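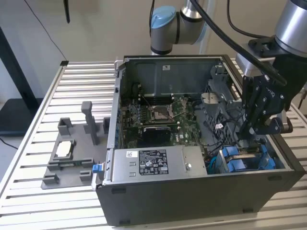 Two arms, one PC, and a page of house rules

Hi all, Baptiste Gaillard here with the automation corner. If you've walked past the teardown cell lately you know we've been busy with desktop towers, and I promised I'd finally type up the rules we've been working by since April. The old sheet had 40 of them (I counted, sorry) and I'm pretty sure the only person who read to the end was Atif Khattak, who wrote it!

So we cut it way down. The big one is about reach. With two arms standing at the same table, only one gets to go inside the case at a time, and the other parks behind it with its elbow well clear. We used to let them share and I did not enjoy it.

Next, the case lies flat with the open side up before any program gets loaded. Side panel off by hand, please, and check for loose wires near the drive cage, which is right where the gripper fingers come down. If a wire crosses the path, tuck it back or stop and ask.

Power supplies stay shut. I don't care how easy the screws look. They come out whole with the label still readable, and then they go to Pement for handling.

The fixture tray stays beside the case, within easy reach of the arm, and small parts go in its pockets and never on the table slats. I have fished enough bits out from between those slats, thank you.

Last thing, slow mode for the first run on any new model, up to 4 passes if you're nervous. The new sheet is taped up by the Trekine cabinet, and comments go to Atif or me.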